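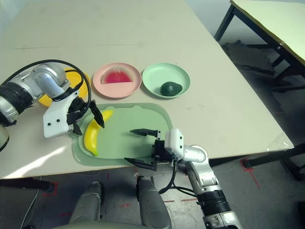
**Duten two-arm kit, pre-trial check**
Date: 2025-08-15
Checked by: Siwan Humphreys
Second check: Obed Mensah
Supplier contact: Morfudd Lougher, Hododis

## Before power on

- [x] Supplier handbook to hand (84 pages, May issue)
- [x] Stop button tested from both ends of the room
- [x] Arm joints turned by hand, no grinding
- [ ] Cables clear of walkways. *Comment: not passed. Tie back before the next visit.*
- [x] Finger screws tight. *Comment: left side needed a quarter turn.*

## Table set-up

- [x] Plates in order from the left: yellow, pink, green
- [x] Cutting board in front of the plates
- [x] Toy food pieces free of cracks

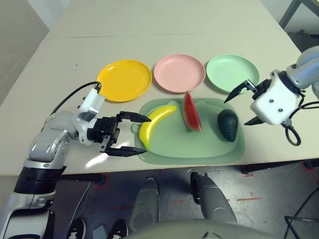
*Banana, watermelon and avocado on the board, plates empty, both grippers open.*

## Running checks

- [x] Arms stop when the button is pressed. *Comment: tried 4 times, the same each time.*
- [x] Grippers open fully on command
- [ ] Speed limit can be locked. *Comment: the setting went back to default after a restart. Morfudd Lougher to reply in writing.*
- [x] No pinch point left unmarked on the supplier's drawing 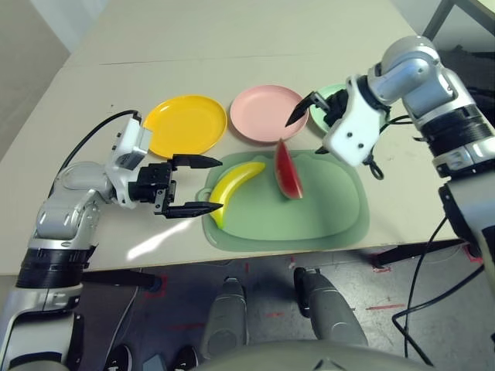

- [ ] Warning tone before movement. *Comment: works, but too quiet with the extractor on. Obed could not hear it from the door.*
- [x] Restart needs a separate button press
- [x] Log file saved after each run

## Result

Passed for supervised trial only. Three items open, as marked. We should not sign the Hododis service plan until the speed lock is sorted. The quote is held for 9 weeks.

Copy to Siwan Foulkes, Stesberg site.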